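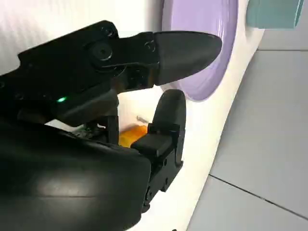
Figure 4. Wrist camera view during a teleoperated demonstration, with the gripper open and one fingertip close to the rim of the lavender disc.

3.2 Collecting the demonstrations

Print this section | E-mail this section

We recorded 122 demonstrations in two ways. In the first, the operator held the arm behind the wrist and moved it through the task by hand. In the second, the operator sat at a desk and drove the arm with the Trillo controller, watching the wrist view on a monitor. Peiyu Cui and Celina Jakubowski gave all the demonstrations, and each of them used both methods.

The instruction was the same throughout: take hold of the disc by its rim, lift it clear and put it down at the marked place. Operators were free to choose the angle of approach. Most came in from the side with the fingers already apart, as in Figure 4, where the gap between them is still open and the upper fingertip overlaps the lower-left part of the rim.

Hand guiding was quicker to learn, but it has a known fault. The operator's sleeve or forearm often entered the wrist view, and a policy trained on such recordings may come to rely on it. We dropped 22 recordings for this reason, which left 100 for training. Remote control gave cleaner views at the cost of slower movement – operators tended to stop just short of the rim and correct the wrist angle before closing.

These pauses caused some trouble later. A policy trained on the raw recordings would sometimes stop at the same point and stay there. Following Mingxuan Ren's suggestion, we removed any stretch in which the arm was still for more than 24 consecutive time steps, unless the fingers were opening or closing. The effect of this step is reported in Section 4.

Last updated: May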